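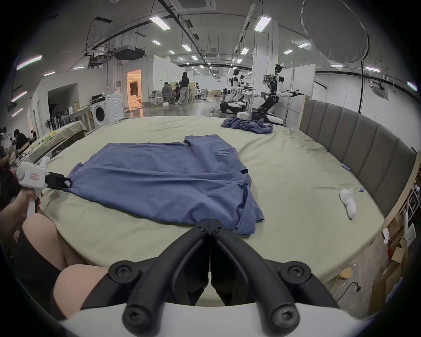
Blue T-shirt laid out on the bed, ready to fold.

I fold all my T-shirts on the bed these days (much kinder on the back than the floor!) and this is the way that keeps them flat in the drawer.

1. Spread the shirt out with the neckline away from you. Give the sleeves a little tug at the edges, then pull the hem straight.

2. Smooth from the middle outwards with your palms. Watch for a doubled-up layer near the top, it's easy to miss and you'll get a horrible lump later. If the sheet slides about underneath, clip it down.

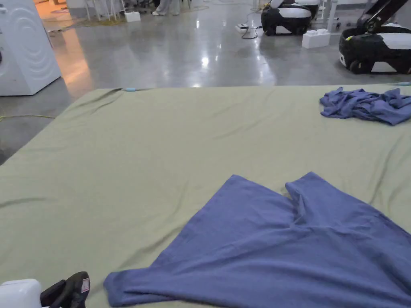
Alper Keskin wrote in to say he always turns his shirts face down first, so the print ends up on the outside. Good shout, and I do the same with my Lavell ones.

3. Fold one side in to the middle, sleeve and all, then lay the sleeve back down along the fold. Same again on the other side. You want a long strip, hem nearest you.

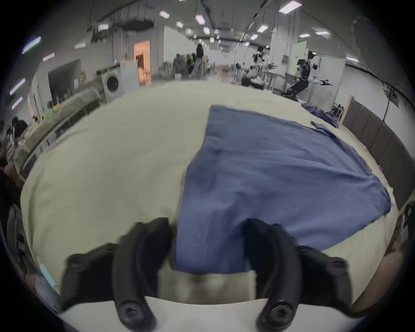

4. Bring the hem up to just below the neckline, fold in half again and pop it in the drawer. Now do the next one!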